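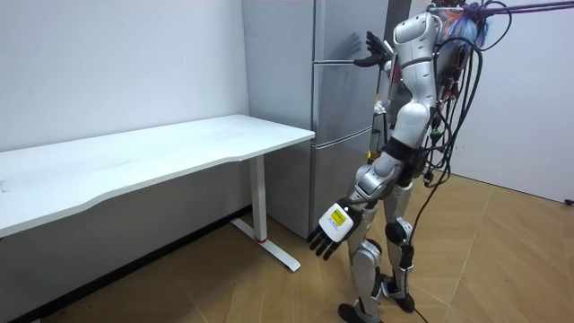 Teleop check-in, 6/28/21
Present: Maysoun Zoubi, Fongchan Ongart, me (typing, so blame me for spelling)

We started with the fridge task for Rukum. Fongchan has been driving and we now have 195 demos saved out of the 300 we promised in April. I said I'd take the next 30 so his shoulders get a rest!

Maysoun watched a bunch of the replays and wants slower reaches to the upper door. Our fingers open too late, she says, and the policy copies that (fair, I do it too). Agreed: hand open before the arm goes up, other arm relaxed at the side.

Long chat about the glove lag. Fongchan thinks it's the Drarnix driver, I think it's the wifi. He'll try a wired run first.

Tether stays on for every session, no change there.

To do
Me: 30 demos, upper door only
Fongchan: wired glove test
Maysoun: toss the 6 bad replays, send the list to Fakhoury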